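8.3 Objects left suspended, possibly after a failed release
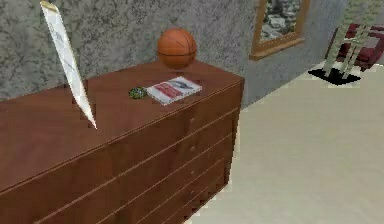
Patwood wrote in from the Prosser site that the fault shows up there only after a scene reload, never on a fresh start. Check for a reload in the log before you begin.

1. Press Pause. Do not press Reset – it clears the contact log.
2. In the Planach object list, select the item that is off the surface and read its Support field.
3. If the field says NONE, open Physics and confirm that Gravity is on for that item.
4. Set Solver Steps to 30 and run 8 test releases over the dresser top.
5. If any release fails, export the log (last 3,000 lines) and send it to Fluteo support.

Note: Basketball and book settings can stay at default.

CAUTION: Do not load this grasp program onto a real arm until all test releases pass. A part that fails to release can be thrown when the arm moves.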